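The grain that will not stick

At the Flarnthorpe mill, rice is judged before anyone tastes it. Wilson Londoño, who runs the grading room, puts each lot through the same checks: moisture, length, broken grains, then a cooking trial. In September he was working through 332 samples from the Pirik and Paucar valleys.

Whether cooked rice turns out fluffy or sticky depends mostly on its starch, which comes in two forms. Amylose is a largely straight molecule. Amylopectin is heavily branched and swells more readily in hot water. Long-grain types tend to carry more amylose, and their grains stay separate on the plate. Short-grain types carry less and cling together.

Age also matters. Newly harvested rice cooks soft and loses more starch to the pan. After some months in store the outer layers harden, the grain takes up more water and it holds its shape better. Purkavora, a long-grain variety grown in the lower Paucar, is held for 19 weeks before milling - longer than most buyers would like.

Milling removes the husk, then the bran. Take off too little and the rice keeps poorly, as the oils in the bran turn stale. Take off too much and the grains crack. Londoño looks for about 70 per cent of the original weight after both stages. 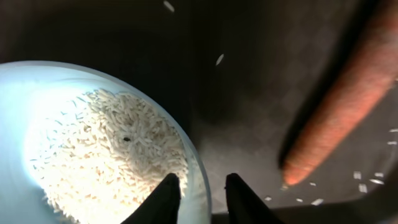

Soaking is the step home cooks most often skip. A soak of 20 minutes lets water reach the middle of the grain, so that the outside does not overcook while the centre catches up. The soaking water should be drained off and the cooking water measured separately. Londoño then leaves the covered pan off the heat for a few minutes, which evens out the moisture between the top layer and the bottom.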